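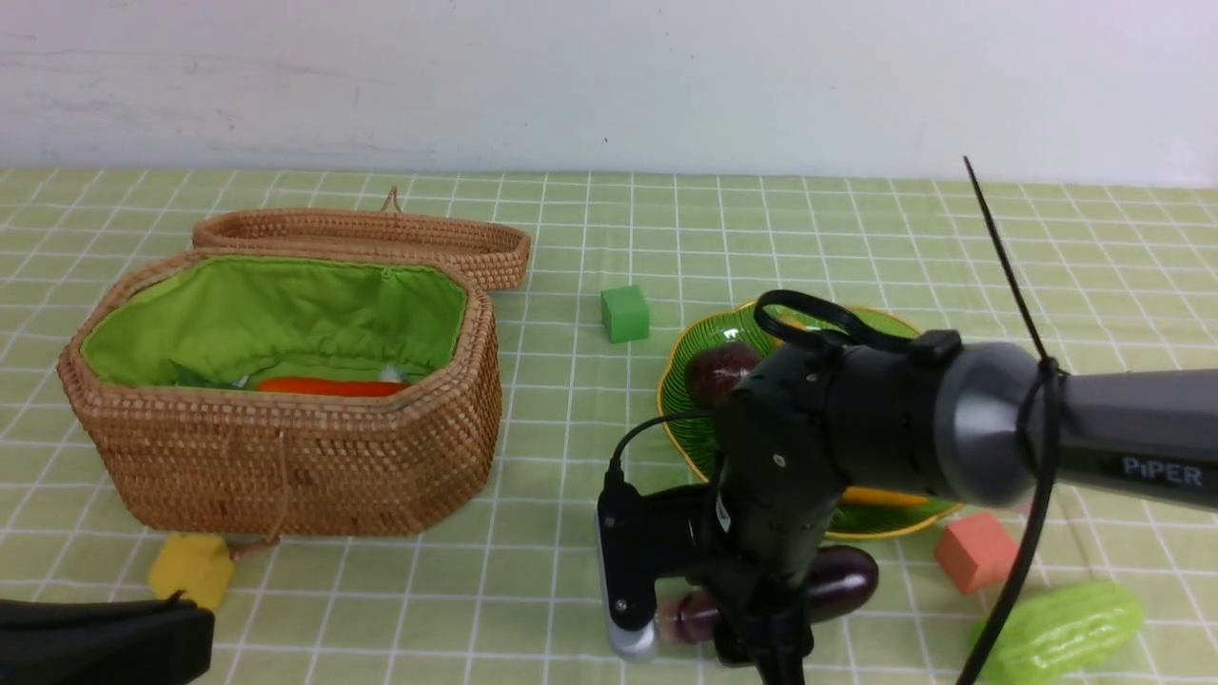
I went to the Dasesach flea market for a lamp and came home with a basket. It was at stall 51, under a pile of table linens, and the seller wanted 6 dollars for it, lid included. The lid comes off completely, so when the basket is in use it needs somewhere to go. For now I lean it against the wall at the back, and you can see the small loop of string sticking up from its rim. The carrot is in the basket and the round purple one is on the green leaf dish to the right, and that is as far as my sorting had gotten at that point. The dish is older than the basket and came from my last apartment.

I had been looking for something to hold vegetables on the table for a while. The fridge drawer in this apartment is small, and anything that goes in the back of it is forgotten until it goes soft. Onions and potatoes never belonged in there anyway. I tried a wire rack from Adel first. It was fine for the potatoes, but carrots poked through the gaps and the onion skins came down all over the floor underneath. The rack is in the hall closet now and has my gloves in it.

A basket has its own problem, and that is dirt. Soil and dry skin work their way into the weave and you never get them all out. So the lining was the main thing that sold me on this one. It is fabric, it is a very loud green, and most of what falls off a vegetable stays on top of it. I would have picked a quieter color myself. After a week I stopped noticing, and it does make it easy to see when something in there needs to be used up.

Before I put any food in it I cleaned it. I took it outside, turned it over and tapped the bottom until nothing more fell out. Then I went over the outside with a dry paintbrush, the cheap flat kind, working along the rows. I used a cloth wrung out in water with a little Ondus soap for the rim, and let the whole thing stand by an open window overnight. People online will tell you to hose a basket down. I did that once with a different one and it dried crooked, and it never sat flat again.
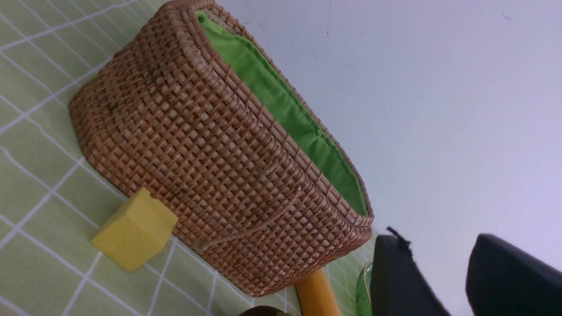
The other thing I check on an old basket is the rim. It takes all the handling, and once the wrapping lets go there it keeps unwinding. On my last one I had it glued in two places and tied with thread in a third, and it still scratched my wrist every time I reached in. The rim on this one is thick and rounded, and the lining bunches up a little where it meets the inside edge. I tried smoothing those folds down and gave up. There are also some darker specks on the weave, which the brush did nothing for, and I have decided to leave them alone.

The tablecloth gets the most questions when people come over, more than the basket does. It is the light green one with the white grid. I bought it at Wei, the fabric place by the bus station, off the end of a roll. I like it for a plain reason: I can use the lines to put things back where they were. The leaf dish goes toward the wall, the basket goes on the left, and the middle stays clear for chopping or for mail. It wipes down with a damp sponge. Beets are the one thing I keep off it.

As for what lives where, I have settled on this. Carrots go in the basket if I plan to eat them within a couple of days, and otherwise they stay in the fridge in a bag. Onions go on the dish. Potatoes are in a paper sack under the sink — they want the dark, and there isn't room for them up here anyway. Anything with leaves still on gets its leaves cut off first, or it goes limp by the next morning. Tomatoes move around depending on how ripe they are.

The lid I am still not sure about. With it on, the basket looks neat and I forget to cook what is inside, the same trouble I had with the fridge drawer. With it off, it takes up wall space and falls over if I bump the table. I may put a small hook up and hang it by the string. The landlord is fussy about holes, so it might end up being one of the stick-on kind, and I have had mixed luck with those on painted walls.

In December I want to sew a second lining so there is one to use while the other is in the wash. I have some cotton left from the curtains, dark blue, probably enough if I piece the bottom. If it works I'll post the measurements.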